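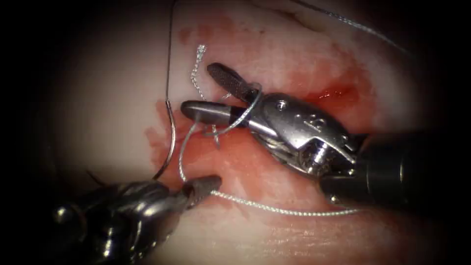
Handout 6: Suturing lab

Read this before your October lab slot. Groups work in pairs, one at the controls and one keeping the log. Each pair has 40 minutes, and the first 20 are for loop practice only.

Keep the braided thread slack between the two instruments. Open the jaws before you reach for the short tail, and don't pull until both ends are in view.

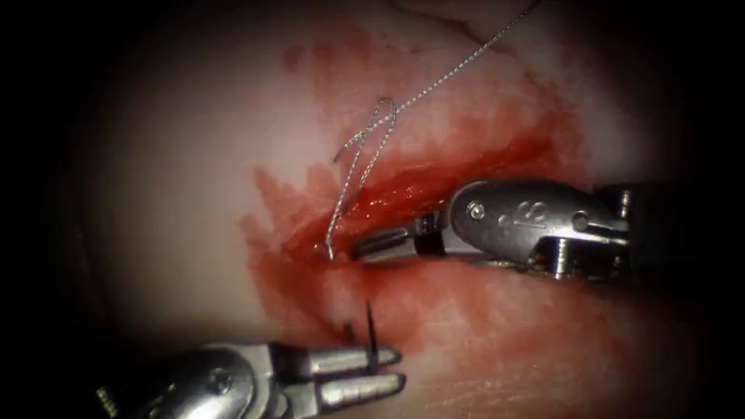
Fig. 2. Thread looped above the left end of the incision, both instruments in view.

For the log, write down every regrasp and every dropped needle. Evangelia Theodorakopoulos has the log sheets. Save joint data under your pair number in the Punard folder.

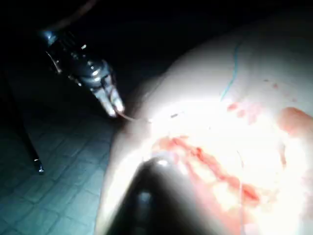 Surgical Robotics Course, Department of Mechanical Engineering

The wrist camera view is close and glare can hide the thread. Check the fixed camera before closing the jaws. Part B of the report compares the two views for one throw, 345 words at most. Send questions on grading to Markos Kyriakidis.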